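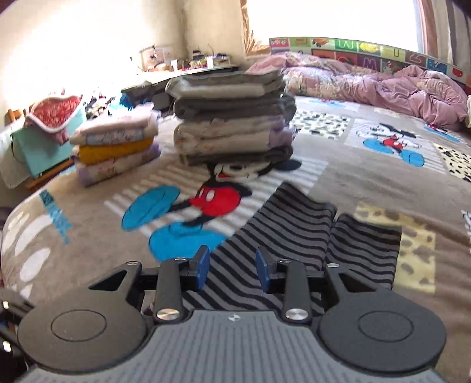
Husthorpe House Residents' Meeting: Minutes, February

Held in the upstairs lounge, 7.30 pm. Dinesh Sheikh in the chair, Saha taking notes. Apologies from the Pradero flat, who are away until the end of the month.

1. Minutes of the last meeting

Accepted, with one correction. The spare key is on the hook in the laundry, not the hook in the hall.

2. The big clothes sort

This took up most of the evening and what a cheerful item it was! Dinesh reported that the sorting is well under way in the back bedroom, with the bed doing duty as the folding table. There's a tall stack of folded clothes in the middle of it now, greys and creams and a bit of lavender, and the black and grey stripy one is laid out in front. The Mickey Mouse blanket got a round of applause all by itself. Several people asked where it came from (an aunt in Clorkumska, apparently, years ago) and whether it might be going in the giveaway. It is not going in the giveaway.

Saha said the folding has become her favourite part of the week and she would happily show anyone her method: sleeves in, sides to the middle, then up from the hem. Dinesh folds in half and in half again and is very happy with his. Agreed that both are fine as long as the piles stand up.

Some discussion of how high a stack should go before starting a second one. Agreed to split the tall stack before anything is carried downstairs, heavy things at the bottom, light tops in their own pile.

Colours: proposal to sort by colour for the swap table. Lots of support. Lovely idea from the ground floor to run the greys from light to dark along the table so people can see the choice at a glance. Carried.

Labels: 50 cardboard tags left over from the spring fete, which should be used up first. Saha has the string and a good black marker. Sizes in large print, please. Last time half the room was holding jumpers up to the window to read them.

3. Swap day

The hall is ours from 2 pm. Trestles to be put up along the wall nearest the kitchen, leaving room for prams. We had 81 items on the tables last year and everyone would love to beat it, so please have a really good dig through your drawers. Clean and dry, buttons done up, socks in pairs.

Kids' clothes will have a table of their own at a height kids can reach. Very popular suggestion!

Tea, coffee and Dinesh's date slice at the back. He has promised a double batch.

4. Money

The tin stands at $42 after paying for hangers. Agreed to spend part of it on a second folding rail if one turns up second-hand. Saha to keep an eye out.

5. Other business

The dryer on the left is running beautifully again after its new belt. Thanks to everyone who put up with the queue.

A request to stop propping the laundry door open with the peg basket.

Question about whether blankets and doonas can come to the swap. Yes, if they are washed and tied with string.

Actions

Dinesh: split the tall stack, borrow the trolley, bake.
Saha: tags, string, marker, rail.
All: drawers, please, and bring a bag to take things home in.

Meeting closed 8.50 pm. Next one in the same room, same time, bring a mug.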